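Planning the Budget for a Two-Arm Tabletop Cell

Brimham Bench Automation Notes, Part 3

Covers: scope, line items, table and floor space, spares, quote comparison, schedule
Does not cover: safety assessment, software selection

Most budgets for a two-arm bench cell are written from the arm price upward. The arms are the easiest items to get a quote for, so they go in first and everything else gets a percentage. This page works from the task list instead. Use it before you ask for quotes. If you already have quotes, skip to Step 5.

Step 1. Write down the tasks

List every task the cell must do in its first year. For each one, record the largest object, the smallest object, the heaviest object, and the reach needed from the arm base. Mark each task as one-arm or two-arm.

A task is two-arm only if both arms must hold something at the same time. Handing off a part counts. Working on opposite halves of the table does not, and you may be able to do it with one arm and a longer cycle. If no task on the list is two-arm, price a single-arm cell first and keep the second arm as an option line.

Step 2. Size the table

Draw the reach circle of each arm on paper at full scale or in any drawing program. The useful area for a two-arm task is the overlap, less a margin at the outer edge where the wrist cannot hold its angle. Add room for the base plates, since they sit on the same surface. The usual error is to size the table to the combined reach and leave the overlap too narrow for the parts.

Budget for a plain surface with a dull finish. Shiny tops cause trouble for overhead cameras and cost more.

Include a line for marking the surface. Tape is cheap and can be moved when the layout changes. Engraved or printed tops should wait until the layout has been stable for a few months. At Brimham we run the trial layout in tape and set start positions at the line crossings, using small everyday items such as markers and cups before any production parts go on the table.
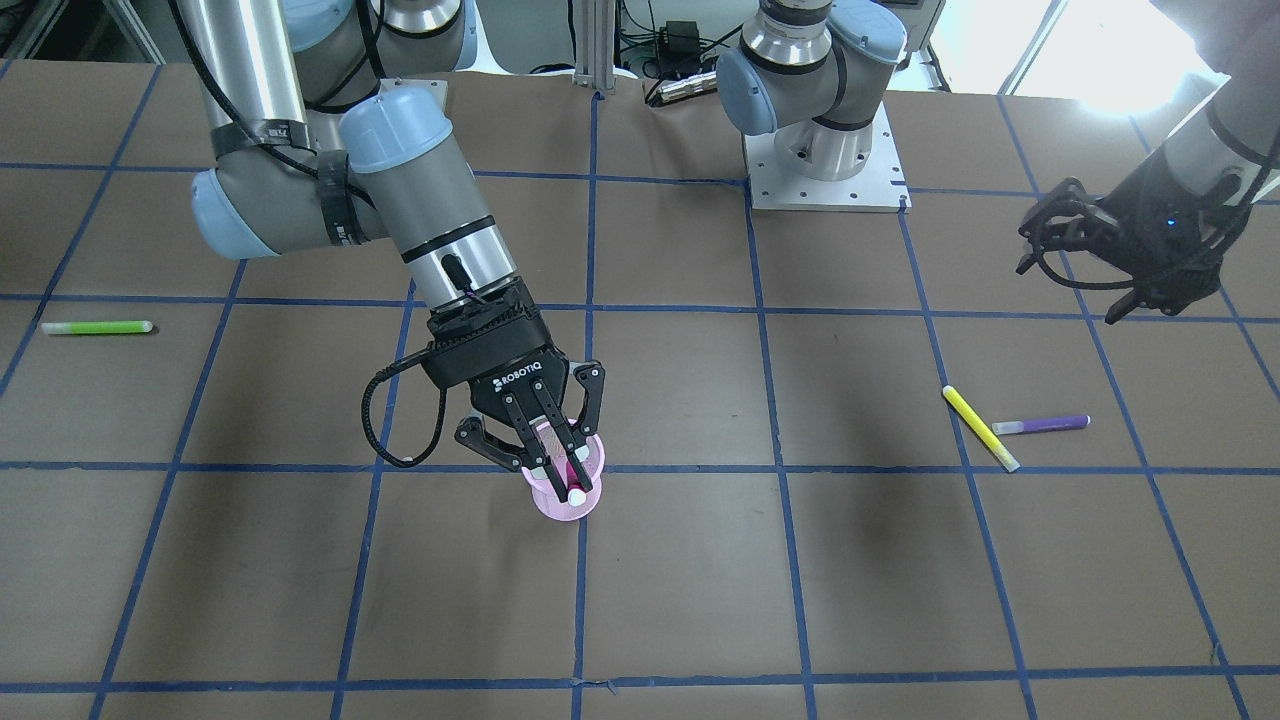 Trial layout with tape grid. Right gripper at the pink cup, left arm holding nothing.

Allow time for re-taping. Tape ends lift and fray, and a lifted end can catch on a part or a fingertip. Put one spare roll per month on the consumables line.

Step 3. Price the end of the arm

Treat each gripper as a set, with its own lines:

Gripper body
Mounting coupling for the wrist
Cable, in the correct length
Fingertips, plus one spare pair
Cable straps or sleeves

The cable is the part most often left out. Cables that run outside the arm need enough slack for the wrist to turn through its full range, and the slack has to be tied back so it does not drag on parts. Ask the supplier for the tested cable length on your arm model. If the answer is a range, order the long one.

Fingertips wear and should be treated as consumables. Narrow tips suit thin items and tight openings but give less contact on wide parts. If the task list from Step 1 has both, budget for two tip shapes and the time to swap them.

Step 4. Add the lines that are usually missing

The following are absent from most first drafts:

Controller space. Each arm has a controller that must stand somewhere with clear airflow. Check whether it fits under the table before ordering the table.
Power. Ask the building electrician whether both controllers can share a circuit.
Light control. A window or bright lamp behind the table will wash out part of a camera view. A blind costs little at the planning stage.
Camera posts and brackets. Fix these to the floor or to a stiff frame.
Freight and unloading. Base plates are heavy and often ship on a separate pallet.
Operator hours. Count the hours spent resetting objects between trials.

On our last plan, the Brerkuslow cell, the items in this list came to $3,271 before operator hours. The draft budget had $700 set aside for them under "miscellaneous." The difference was covered by delaying the second set of fingertips, and the cell then stood idle while a pair was on order.

Step 5. Compare quotes line by line

Put the quotes in one sheet, one row per line item, one column per supplier. Leave a cell blank if the quote does not mention the item. Do not enter zero.

We had quotes from Mazza and Karna for the same cell. Mazza's total was lower. After the blank cells were filled in at list price, Karna's was lower, mainly on cables and couplings. Totals cannot be compared until the blanks are gone.

Ask each supplier in writing for:

Lead time on the arm, gripper, and coupling, stated separately
Warranty terms if the gripper comes from a different maker than the arm
Price of one spare of each wearing part
How long the quote holds

Step 6. Set the reserve and the order dates

Hold 15 percent of the hardware total as a reserve. Release it only after the trial layout has run every task on the list.

Order the table and base plates first, then the arms, then the grippers. If your budget year closes in June, quotes should be in hand by March. Fingertips can be ordered last, once trial parts have been handled and the tip shape is settled.

Next: Part 4, Acceptance Tests for Bench Cells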